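Zimuvcombe site, packing room — monthly walk-through, July
Area: Bench 13, hand grippers and cloth wrapping

1. Gripper pads clean, no loose screws: OK
Comment: All pins checked on both tools. Big improvement on last month!

2. Cables clear of the hand and bench edge: OK
Comment: Please keep routing them down along the handle. It works well.

3. Drinks off the work surface: ACTION
Comment: Paper cups go on the shelf by the door. Same note for small bottles.

4. Floor units and walkway: OK
Comment: Keep feet and chair legs away from anything with a light on it.
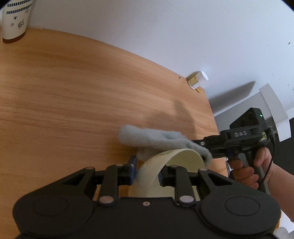 Bench work with two grippers, grey-blue cloth over a curved pale sheet. Cup and bottle at the back of the table, see item 3.

5. Wrist and grip strain: OK, keep watching
Comment: Since the Fadier line took over the heavy cartons (503 last shift), people here spend far more time on fine work, and they are really good at it — but fine work is hard on the trigger finger. Swap hands or swap jobs at every break.

6. Job rotation sheet filled in: PARTLY
Comment: Two blanks on the late shift. The Chauke training slots count as rotation, so write them in.

7. Crew ideas logged: OK
Comment: Love the one about softer handle wraps! Sent to Jarnuvura as request 572.

Recheck item 3 at 2 p.m. tomorrow.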